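Went to the open afternoon at Tekwood today, the one they've had posters up for since March. I said I'd report back, so here goes. Long thread, mute me if you don't care about robots.

1/ Tekwood is the unit at the back of Harnen, past the tyre place. They were showing a robot arm meant to tidy and fetch from shelves. The leaflet says "ready for your workshop". I have a workshop. I was ready to be talked into it.

2/ Siebe Martens did the talking. Nice man, knows his stuff, answered most of what he was asked. When he didn't know he said so, which put him ahead of the leaflet.

3/ First demo: pick up a block, put it in a tray, pick it up again. Very smooth. Also a block, on a bare table, in a spot somebody had marked with tape. My nephew can do that and he's two.

4/ I asked if we could see it near a real shelf. Bit of a pause, then yes, come round the corner. Credit where it's due, they didn't have to.

5/ And a real shelf it was. Leads, boxes, rolls of stuff, the same sort of mess I've got at home. Much more interesting than the block.

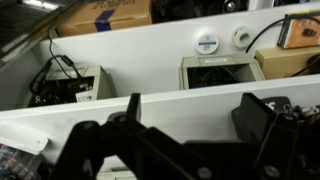 6/ My trouble is with cables. A box keeps its shape when you grab it. A cable doesn't, and it's usually hooked round something you didn't want to move. I asked Siebe how the arm knows where one lead stops and the next starts. He said "that's the hard bit". Fair enough, but the leaflet doesn't have a hard bit.

7/ I timed the second demo on my phone. 175 seconds to go in, line up, back off, go in again and come out holding one thing. Someone behind me clapped. I'd have had the kettle on by then.

8/ There were 3 tries in all while I stood there. 2 came off. The other one it stopped by itself and waited for a person. I'd much sooner it stopped than yanked, so I'm not marking it down for that. I am marking down the woman from sales who called it "a planned pause".

9/ Things I asked and didn't get a proper answer to: what it costs to run for a year, who comes out when it breaks, and whether it copes if I move the shelf. On the last one I was told "it adapts". How? "It learns." Right.

10/ Someone from Nijs was there too, the packing firm, asking about night shifts. He looked keener than me. If all your boxes are the same size I can see why you would be.

11/ They've got a bigger version called Mornasholm, which we weren't allowed to see moving. It sat under a sheet. I don't know what you're meant to do with a robot under a sheet. I nodded at it.

12/ Am I buying one? No. Would I go back next year? Yes, if they skip the block and start with the shelf. Bring the awkward stuff out first and let us watch it struggle, I'd trust them more.

13/ Coffee was decent. Parking was dreadful, go in by the top gate if you're going to the evening one at seven.

14/ Few people asking: no, you don't have to book, and yes, they do take your email at the door. I gave them my old one.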